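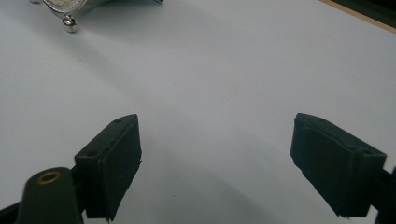 Figure 1. Matte white tabletop under soft, even light.

4. Living with a white table

4.1 What people wrote down

I'll start with the diaries, as they're where most of my thinking on this changed. I went into the project fairly sure that the question of table color was settled. Paint it white or buy it white, everyone sees what they're doing, done. I had even drafted a paragraph saying so. Then the 526 diary entries came in from the 4 rooms and I had to throw the paragraph out, which was a shame (I liked that paragraph).

As a reminder from Section 3, each room kept a paper diary lying open on a side shelf, and anyone who used the big table was asked to write a line or more when they finished. We gave no prompts beyond the heading "the table today." Two of the rooms, Prusau and Jovlow, had matte white tops throughout. The other two, Tanui and Vostville, had mid-brown tops for the first half and changed to matte white in February. The chairs, shelves and ceiling lights stayed as they were, so what we have is a nice plain before-and-after for two rooms and a long steady run for the others.

Of all those entries, 139 mention the surface itself. I mean the top of the table as a thing you look at or put your hand on, as opposed to its height, or who had left a mug on it, or whether there was room for everybody. I read every one of them twice, a few weeks apart, and sorted them by hand. I'd have loved a cleverer method but people wrote things like "ok today. bit grubby. lovely and bright though" and I don't know of a tool that does that justice.

4.2 Small things are easier to find

The clearest pattern is the dull one, so let me get it out of the way. People working with small dark parts loved the white top. Screws, beads, seeds, snipped wire ends, watch pins — they all show up against it, and the diaries from the repair evenings at Jovlow are full of relief on this point. One line just reads "found it!!" with no word of what had been lost. The same crowd had much less to say in favor of white when the small things were pale. Somebody sorting rice-colored beads at Prusau gave up after a while and spread a blue dish towel over half of the table, and from then on the towel turns up in the diary regularly, almost like a member of the group.

Paper was a mixed case. A sheet of white paper on a white top has hardly any edge to it, and people cutting patterns complained that they couldn't tell at a glance where the sheet stopped. At Tanui they'd had no such trouble on the brown top, and the sewing group there asked for the old table back within days of the switch. They got a large piece of brown card and stopped asking, although I noticed the card was never put away afterward. I come back to this in 4.4, because I think coverings are a bigger part of the story than I'd planned for.

4.3 White isn't one color

Something I hadn't thought about at all before the study is how much a plain white surface changes with the light over it. The finish we were looking at in Figure 1 is a good case to have in mind. Call it white and everyone will agree with you, and yet the tone is a soft gray with some blue in it. Put that beside a sheet of copy paper in your head and you'll see the problem for anyone mixing paint, matching thread or judging whether a plate is clean.

Several people wrote about this without being asked. The Vostville entries have a running argument between two hands, one in pencil and one in green ink, over whether the new top was "cold." Pencil thought it was like working on a refrigerator door. Green Ink replied that it was restful and that the old brown one had made every afternoon feel like four o'clock in winter. I'm with Green Ink on this, for what it's worth, but I can see how a big pale bluish sheet with few other things in view might feel a bit clinical if you'd come in to knit.

The matte part matters too, and I'd argue it matters more than the color. Before the study began I borrowed a glossy white board and laid it over the Prusau table for a couple of sessions, just to see. I could read the ceiling lights in it. You end up tilting your head to get the bright patch off whatever you're doing, and then your neck has an opinion about it the next day. None of the entries on the matte tops mention glare, apart from one that's really about the window. That's a quiet result and easy to skip over, so I'm giving it its own sentence here: a flat finish did away with a complaint that I'd fully expected to be writing a whole subsection on.

4.4 Keeping it that way

So now the cleaning, which took up far more ink than anything else.

My first pass through the surface entries split them into "likes it" and "doesn't like it," and the split fell apart almost at once. The same people were in both. They liked the table when they sat down at it clean, and they disliked it when they had to hand it on to someone else. Pen marks, tea rings, glue, a gray haze where sleeves had rubbed: on the brown tops these went unrecorded for months at a time. They must have been there. I saw some of them myself when we moved the old Tanui table out, and there was a ring on it that you could have hung a picture in. On white, the very same sort of mark got written up on the day it appeared, often with a guess at who'd done it.
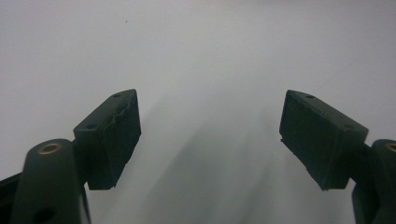

One of the Jovlow regulars wrote back, when we sent the draft round, that I had this upside down: the white top wasn't dirtier to live with, it was cleaner, and people only grumbled because for the first time they were being made to wipe up after themselves. The brown one, the note went on, had been "filthy for years and very popular."

I think that's a fair hit. I'd been treating each mention of a mark as a mark against the table, so to speak, when a good share of them end with the mark being gone. Going back over the entries with this in mind, I found the phrase "wiped it" again and again in the white-top diaries and hardly at all in the brown-top ones. Whether the tables ended up cleaner in any measurable way I can't tell you. We didn't swab anything. But people cleaned them more often, and they said so, and they seemed a little proud of it.

There's a cost on the other side, and it's the coverings. By the end of April all four rooms had taken to laying something over the white top for messy jobs — towels at Prusau, the brown card at Tanui, newspaper at Vostville, and at Jovlow a roll of lining paper that got torn off by the yard. Covering up takes time at the start and again at the end. It also means that for a good part of the week the nice pale surface everyone had voted for was out of sight. One Vostville entry puts it better than I can: "Beautiful table. Have not seen it since Easter."

I don't read that as a failure of the white top. People cover good dining tables too and are still glad to own them. It does make me cautious about the way rooms like these get planned, though. The drawings tend to show a wide clean sheet of white with perhaps a laptop on it, and the budget then has a line for the table and nothing for mats, hooks to hang the mats on, or a drawer that a roll of paper will fit in. If I were setting up a fifth room tomorrow I'd spend less on the top and more on that drawer.

4.5 Things I'd do differently

The diaries favor people who like writing in diaries. I knew that going in, and I still underestimated it. The Tanui sewing group filled pages, and the chess players who meet at the same table on other evenings left almost nothing, so I really can't say how a white surface suits chess. My guess is that they don't care, but a guess is all it is.

I also wish we'd changed the tops in only one of the brown rooms and left the other alone. Doing both in the same month means that anything else going on then, like a cold snap or everyone coming in with wet boots, is mixed in with the switch. It was a question of when the van was free, to be plain about it.

Last, I'd ask about touch. A smooth flat surface has a feel as well as a look, and a handful of entries talk about sleeves sliding easily or paper skating away when you write on it. There are too few of them to lean on. They all came from people working standing up, which may be a coincidence and may not, and I'd like to put that to the rooms properly the next time round. Section 5 takes up the chairs.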